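Chapter 6
Setting Out a Room for Work

I learned most of what I know about benches by getting them wrong. My first workroom in Nelcombe was the back half of a shop that had sold carpet, and I filled it in one weekend with every table I could borrow. By the end of the month I had bruises on both hips and a stool I could only reach by crawling. So this chapter starts with an empty floor plan and a pencil, and I'd like you to keep the furniture out of it for as long as you can stand to.

We spent Chapter 5 on light and colour. Now we get to the part students tend to rush, where you decide how high the work surface sits, how far a person can reach across it, and what has to stay clear on every side. You'll need your sketch of the Prirkham studio from the last exercise (yes, the one with the awkward chimney!), a tape measure and a friend who doesn't mind being measured.

Let's begin with reach. Sit your friend at a table, elbows loose, and have them sweep one arm across the top like they're wiping up crumbs. The curve they make is the comfortable zone, and on the person I measured last it went out 455 mm from the front edge. Anything used all day belongs inside that curve. The glue, the good scissors, the cup of tea – well, maybe the tea goes a bit further out.

Next comes the walkway. I leave 1000 mm behind any seat where someone else has to get past, and I've never been sorry. Laimutė Dzene, who taught me to draw plans, used to leave even more, but she had a bigger building and a very large dog.

Cords and cables deserve a line of their own on your plan. Draw them in a second colour, from the wall or the ceiling right to the spot where they end up, loops and all. If you leave them off, they'll still be there on moving day, usually across the one bit of bench you wanted.

Table shape matters too. A rectangle is easy to buy and easy to push against a wall, though the far corners turn into storage whether you like it or not. We'll come back to corners in the section on the Gurnorex layout, where Thirumalai Arumugam fitted 17 work places into a former bakery and kept every aisle open.

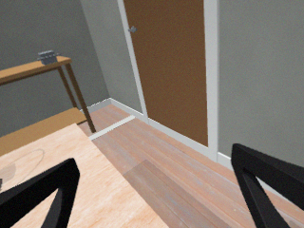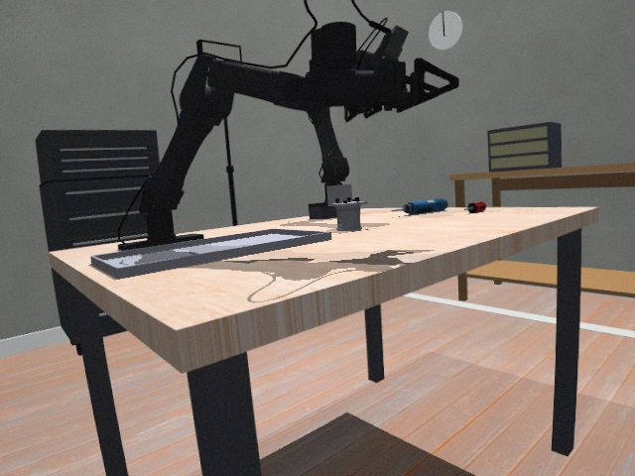 Figure 6.1 (two views). Computer-drawn workroom with tables.

138

6.1 Measuring before you move anything

Start at the door. Write down its clear width with the door open as far as it will go, and do the same for any hallway leading to it. Then measure the longest wall at floor level and again at bench height, as old walls lean more than you'd think. Mine was out by the width of my thumb, and the cupboard I'd ordered from Ó Dubhghaill went back on the truck.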